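About Fellska

Fellska School of Bookbinding and Paper Repair

Fellska is an independent school for adults who wish to learn the binding, mending and care of books. It was established by Vasco Garcia in the former reading room of the Gorkach paper mill, and it continues to teach there under his direction. The school also maintains a small repair workshop, which accepts work from libraries, parish archives and private owners throughout the Buremia valley.

Our Beginnings

Mr. Garcia trained as a binder in a commercial shop, where most of the work consisted of account ledgers and church registers. When the shop closed, he purchased its sewing frames, its board shears and 15 cases of brass type, and moved them to Gorkach. The first course was an evening class in sewing and casing. Students from that class asked for a second, and a full program of instruction was in place within 2 years.

The Bittencourt family, who then owned the mill, granted the school a long lease on the reading room and later on the adjoining drying loft. The loft now holds our paper store and the Bittencourt Library, a teaching collection of 1310 volumes. Students are encouraged to handle these books. Many were acquired in poor condition so that broken joints, failed sewing and earlier repairs could be studied at close range.

What We Teach

Instruction begins with paper: its grain, its weight and its response to paste. Students then proceed to folding, sewing on tapes and cords, rounding and backing, and the making of cases in cloth and paper. The advanced course covers leather binding, finishing in gold and the repair of older books. Each student keeps a set of sample structures, which remains the student's property at the end of the course.

Classes are taught at the bench. Written notes are provided for every unit, and the library is open to enrolled students on Sunday afternoons.

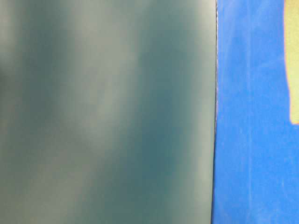

Do I need previous experience to enroll?

Applicants to the foundation course need none, and all hand tools are lent by the school for the length of the course. Applicants to the advanced course are asked to bring three finished bindings to an interview.

The Repair Workshop

The workshop completes up to 200 commissions each year. Every book is examined before work is agreed, and the owner receives a written report setting out its condition, the treatment proposed and the cost. We favor repairs that can be undone by a later binder, and we keep original covers and endpapers wherever they are sound enough to serve. Senior students may assist with this work under supervision - always with the owner's consent.

Admissions and Visits

The foundation course begins each January. Application forms may be requested from the school office, and a limited number of reduced-fee places are reserved for residents of Buremia. Visitors are welcome by appointment. Owners who wish to have a book examined are asked to write to the workshop first, giving the approximate size of the book and a short account of its damage.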